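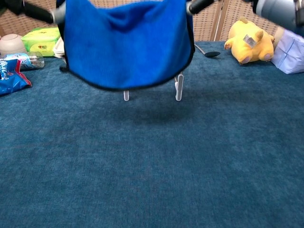

Unit 6: Looking after the two-arm cloth cell
Stadby course handout, revised May 20, 2021

Read these notes before your first bench session. They cover the daily checks and the monthly service on the cell in the Ridham room. Programming is in the next unit.

The task
The cell hangs a small towel on a white plastic stand. Each arm holds one top corner, and the cloth is carried over the stand between the two grippers. A towel held this way sags in the middle. How far it sags depends on the distance between the grippers, so the grip points have to be right before anything else is adjusted.

Daily checks
1. Press the emergency stop and confirm that both arms show as stopped. Release it and reset.
2. Wipe the gripper fingers with a dry cloth. Lint from microfibre builds up on the inside faces and the towel starts to slip.
3. Open and close each gripper fully. Listen for clicking.
4. Brush the carpet on the tabletop with the pile. Don't vacuum it while the arms are powered.
5. Check that the stand sits flat on the carpet and its legs are straight.
6. Run one slow cycle with the towel and keep your hand near the stop.

Household items stay on the table along the back. They are part of the task setup. If you take them off to brush the carpet, put them back behind the work area and look at the path of both arms before you restart.

Finger pads
Replace the pads at 3000 cycles or when the surface feels smooth, whichever comes first. Always change left and right together. A new pad on one side and an old one on the other gives an uneven grip, and the towel will creep out of the worn side. Pads are in the Gkikas drawer, part 479. Write the cycle count in the log when you fit them.

Common faults
One corner drops during the lift: clean the fingers, then check the pads.
Towel hangs crooked: check that both grippers closed at the same height. If they did, redo the corner positions.
Stand tips over: the lower hem is catching on it. Raise the approach height and try again at slow speed.
Fault 831: the gripper did not reach its closed position. Look for folded cloth bunched between the fingers.

Any work on the joints or cabling goes to Kisstead. Tag the cell out and leave it off until they have signed the log. The next full service is in December.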